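Week six of picking vegetables

I said I would write up how the grocery collection is going, so these are my notes up to 23 October 2020.

We are past 300 usable runs now. The target is 2,000 before the December freeze, and at the current pace we won't get there unless the second shift starts. Zorkmont is the internal name for the whole effort. My part of it is the produce aisle, which means getting the robot to approach the display, take what was asked for and put it in the basket.

A run starts when the operator gets a card with a short shopping list on it. The operator drives both arms, and we record the joints, the grippers and the head camera together. When the list is done, the operator says so, the recording stops, and someone puts everything back in its bin. Resetting takes longer than the run on most lists. We tried leaving the vegetables in whatever state the last run left them, but the bins got thin on one side and every example after lunch had the same reach in it.

The right gripper has the basket and the left one does the picking. We settled on that in the second week. Before then operators could choose, and the model trained on those runs kept hesitating at the start.
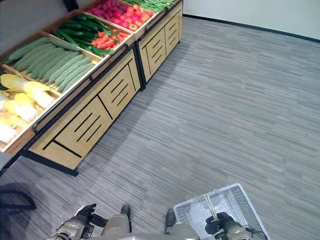
Belkadi Lab, Manipulation Data Team

Napa cabbage is the hardest thing on the list. It is wide, and the fingers only get a good hold from certain sides. We throw out more cabbage runs than anything else. Bitter melon goes better than I expected, and the ridges may help with grip, though I haven't tested that. Carrots are fine if the operator takes the root end. If they take the leaves, I mark the run as a failure even when the carrot makes it into the basket.

I have kept failures in a separate folder from the start. There are 11 kinds of failure tag, and I would cut that to five if I were doing it again. Two people labeling the same run rarely agree on "slip" versus "weak grasp."

The first policy, trained on 100 runs, could get to the right bin and then stopped over it with the hand open. The one from last week closes on cucumbers nearly every time and still drops them on the rim of the basket. I think we need more examples where the basket is held at different heights, so that goes on the cards from now on.

Still to do: write new cards, fix the clock drift on the left wrist, and copy the old runs over to Pruris before the disk fills up.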